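Downloads > Household energy > Zarkholm ventilation readings

# Zarkholm ventilation readings

Hourly readings from whole-house heat recovery ventilation units in Zarkholm and Tonholm. One row is one unit for one hour. The set was put together by Snežana Begović from logger files sent in by the fitters at Irnonum.

Last changed: 19 April 2007

## What is in the download

- `readings.csv` — the hourly rows
- `homes.csv` — one row per home, with floor area band and year band
- `filters.csv` — dates of filter changes, as written on the card inside the unit door
- `photos/` — pictures, see near the end

There are 2,318 rows in `readings.csv`, from 7 homes. Four of the homes have the Jugah unit with the summer bypass. The others have the older model without it, and their `bypass` column is blank.

## Columns in readings.csv

`home_id` — matches `homes.csv`

`hour` — start of the hour, local clock time

`t_supply`, `t_extract`, `t_outside`, `t_exhaust` — air temperatures in degrees Celsius, one decimal place

`fan` — speed setting, 0 to 3. Zero means the unit was switched off at the wall controller.

`rh_extract` — relative humidity of the extract air, per cent

`bypass` — 1 open, 0 closed, blank if there is none

## Known problems

The loggers do not change over to summer time. The clock was corrected afterwards for all homes except the two in Tonholm, where the files had already been merged. Add an hour to those rows if you need them to line up.

`t_exhaust` reads high in one home where the sensor was clipped to the casing. It was moved in May and the earlier values have been left in.

Filter dates are only as good as the cards. Some people wrote the month and no day, and these are entered as the first of the month. A few cards had gone missing altogether.

Gaps of up to 2 hours have not been filled. Longer gaps are rows left out, so do not assume the file is continuous.

Do not work out efficiency from rows where `fan` is 0. The temperatures drift towards the loft temperature and the result means nothing.

## Use

Free to use for teaching and private study. Please ask before putting the rows on another site. Addresses have been taken out and will not be supplied.

If you find a mistake, send the `home_id` and the hour — a general note that a home looks odd is hard to follow up.

## Photos
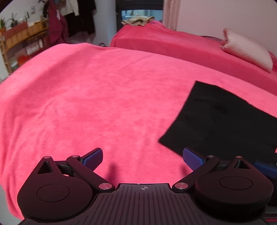
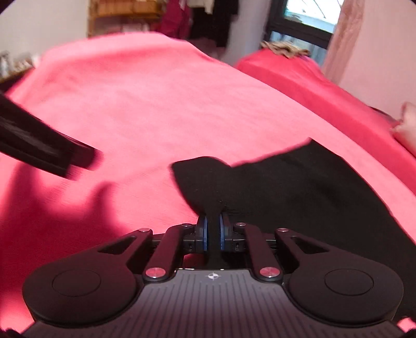

Black hand-held gripper with silver pivot caps, two views.

Related downloads

- Tonholm loft temperatures
- Zarkholm boiler service cards
- Duct lengths and bends, blank survey form
- Fan noise readings by speed setting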